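The Laundry Under the Stairs

A spiral staircase leaves an awkward volume beneath it. The plan is close to a circle, the headroom changes with every tread, and the highest part of the space is rarely where a builder would want it. In most houses it fills with boxes. In the Vadimby house it was given over to the wash.

The arrangement dates from October, when the owners moved the laundry out of a shared bathroom. The brief was short: two appliances, a basin for hand washing, a surface for treating stains, and no new walls. The Rerkuvside workshop drew up the layout and Prandow supplied the countertop.

The first question was standing room. Front-loading machines need clearance for the door and also for the person, who has to bend forward from the hips, reach in and step back again with an armful of wet cotton. Drawings tend to allow for the door and forget the person. Rerkuvside asked for 32 inches of clear floor in front of the machines and got 33.
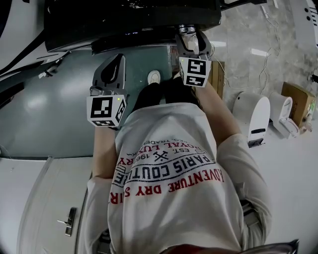

Sleeves up, both hands full. Floor space has to allow for a person bending forward.

Heavy sweatshirts are a fair test of any laundry. They hold a lot of water, dry slowly at the cuffs and collar, and often carry a large print across the chest. Wash them inside out, in cool water, with similar weights. Mixed loads of fleece and thin shirts spin badly — the heavy items gather on one side of the drum and the machine either slows down or stops to redistribute. Prints should never meet a hot iron directly.

Spin speed matters less than people think for this kind of garment. At 700 rpm a thick cotton top comes out heavy but with fewer hard creases. A faster spin saves drying time and costs some ironing.

The second question was what sits on top. The lid of a washing machine is a poor shelf, subject to vibration during the spin, yet almost every household uses it as one. The practical rule is to keep it to light containers with the caps closed, and to put glass somewhere else.
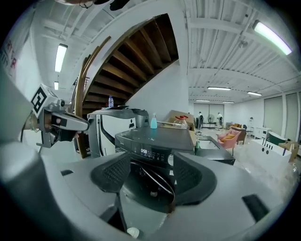 The washer display at 0:58, with a spray bottle and a red-capped jug on top. Countertop and basin are to the right, the spiral staircase above.

Placing the basin beside the washer shortens the route for anything that needs treating first. A stained collar can be wetted, worked with a little detergent and passed straight into the drum. The dark countertop shows limescale, and wants wiping down after use.

The treads overhead are the weak point. Wood above a source of steam needs a sealed underside, including the end grain, where moisture enters fastest. Atallah, the firm that refinished the stairs, specified 2 coats and an inspection once a year. The joints between tread and stringer should be checked at the same time, as grit carried down on shoes collects there and drops onto whatever is folded below.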